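Notes pour l'exposé - version longue, à ne pas lire telle quelle
1/8/25

Ouverture. Bonjour à toutes et à tous, merci d'être restés pour le créneau d'après déjeuner (pause, sourire, vérifier que le micro marche). Je vais vous parler d'une question toute bête qui nous a occupés depuis mars : quand on montre une tâche à un robot à deux bras, est-ce qu'il apprend la tâche, ou est-ce qu'il apprend la table ?

Je pose le décor vite fait. On entraîne une politique par imitation, Skerlow, à partir de démonstrations téléopérées. Une consigne courte, les caméras, les positions articulaires, et en sortie des petites séquences d'actions pour les deux bras. Rien d'exotique. Ceux qui ont vu la présentation sur Rivell reconnaîtront l'architecture, on a gardé presque tout et changé surtout la façon de collecter.

Ne pas m'étendre sur le réseau ! La dernière fois j'y ai passé la moitié du temps et je n'ai plus eu que deux minutes pour les résultats.

Le problème, donc. Dans notre premier jeu de données, 3000 démonstrations quand même, l'opérateur remettait tout en place entre deux essais. Et un humain qui remet en place, il est très régulier sans s'en rendre compte : le même objet revient presque toujours dans la même assiette, les assiettes presque toujours dans le même ordre. Résultat, la politique marchait superbement bien, et dès qu'on échangeait deux assiettes elle allait chercher le citron là où il était d'habitude. J'ai mis un moment à l'admettre, j'ai d'abord accusé l'étalonnage des caméras (raconter l'après-midi perdue à tout réétalonner, ça fait rire en général).

Diapo suivante, la laisser affichée un bon moment, c'est avec elle que j'explique le protocole.

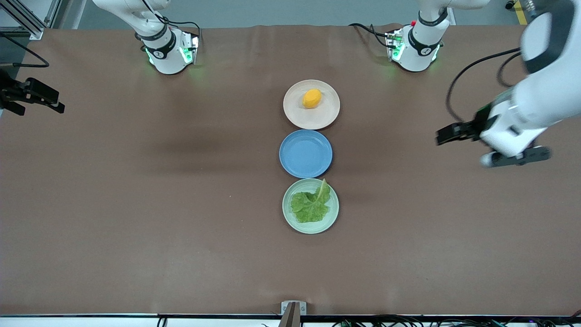
Équipe Manipulation bimanuelle et apprentissage - projet Fodesard

On part d'une disposition comme celle-ci : trois assiettes en colonne, un citron sur la beige, la salade sur la verte, et la bleue libre. La consigne peut être « mets le citron dans l'assiette bleue », ou « mets la salade dans l'assiette bleue ». Le point de départ est le même pour les deux phrases, et c'est tout l'intérêt : si le modèle ignore la phrase, ça se voit tout de suite dans les scores.

Dire un mot du choix des objets. Le citron est petit, il a une forme à peu près simple, on peut le prendre dans une pince parallèle sans trop réfléchir. La feuille de salade, c'est une autre histoire ! Ça plie, ça n'a jamais deux fois la même forme, et il faut trouver un bout qui dépasse pour la saisir. Avec seulement des objets rigides, on aurait confondu « il a compris la consigne » et « la prise était facile ».

Alors, la méthode. On tire au sort la disposition avant chaque démonstration : ordre des assiettes, objet posé sur chacune, assiette laissée vide. Le tirage s'affiche sur un écran, l'opérateur installe, puis il découvre la consigne seulement au moment de démarrer. J'insiste sur ce dernier détail, qui a l'air de rien. Quand les opérateurs connaissaient la consigne à l'avance, ils tournaient déjà un peu les objets dans le bon sens pour se faciliter la prise, et le modèle s'en servait.

On a aussi laissé libre le choix du bras. J'étais contre, je le dis, j'avais peur que ça brouille tout. Finalement on a gardé cette liberté et le modèle s'en sort bien, sauf pour les assiettes du milieu de table où il hésite encore parfois entre les deux côtés. (Si question là-dessus : oui, on voit les deux bras démarrer puis l'un des deux renoncer. Non, pas de collision pendant les évaluations.)

Les chiffres, lentement. Avec l'ancienne collecte, sur des dispositions jamais vues : 7 % de réussite. Avec le tirage au sort, même nombre de démonstrations, même réseau, même durée d'entraînement : 79 %. Laisser un silence. Sur la salade seule on tombe à 70 %, et les échecs sont surtout des prises ratées, la bonne assiette étant visée quand même.

Limites, à dire avant qu'on me les dise. Une seule table, une seule nappe, trois assiettes. On a commencé à tester avec la base Yatsenko, qui mélange beaucoup plus de vaisselle, mais je n'ai rien de présentable et je préfère ne pas montrer de courbe. La lumière aussi : on ne l'a pas fait varier volontairement, et je soupçonne les ombres d'aider le modèle à situer le bord des assiettes. C'est une intuition, pas un résultat.

S'il reste du temps, passer la vidéo des échecs. Sinon, aller droit aux questions et laisser l'adresse du dépôt à l'écran.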